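Local Government, Unit 6: How Indirect Elections Work
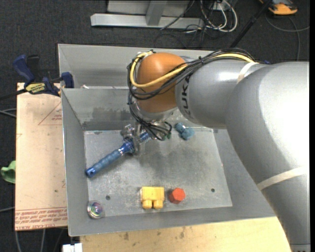 KUKA arm holding a blue tool over a metal bin.

Welcome back! Last unit was all direct voting, one person, one ballot, one winner. Now we get to the kind of election where the voters are people who were themselves elected, and I think it's the most fun part of the course (bear with me, it gets good fast).

The basic setup

Take the district of Kirnelia. Residents elect a head for each village council. Those heads then meet and vote for a district board, and the board picks its own chair. So a resident of Kirnelia votes once, and that one vote travels up two more levels before anyone holds the chair's gavel!

Key terms
Electoral college: the group entitled to vote at the second stage.
Constituency: the area a board member answers for.
Quorum: the number who must be present for a vote to count.
Co-option: filling a seat by a vote of the sitting members.

Worked case: Kirnelia and Zirnen

Kirnelia has 900 village heads in its electoral college. Zirnen, next door, elects its board directly, and a typical seat there has 3,000 registered voters. Both boards serve terms of 5 years. Look at what that does to a campaign. A candidate in Kirnelia can sit down with a large share of the electorate in person, over tea, one at a time. A candidate in Zirnen needs posters, loudspeakers and a lot of shoe leather.

Now the tricky bit. If a party boycotts the village stage in Kirnelia, it has no heads in the college, and it's missing from the board vote too. In Zirnen a boycott at village level leaves the board race wide open. Same decision, very different cost.

Vacant seats

Jatier leaves empty village seats empty until the next general round, so its college shrinks. Kirnelia allows co-option. Watch for this when you compare turnout: a high percentage of a shrunken college can still be a small number of people.

For next time
Read the D'Souza handout on boycotts, sections 1 and 2.
Sketch the Kirnelia system as a diagram, with arrows for each vote.
Write a paragraph on which district you would rather run in, and bring it ready to argue!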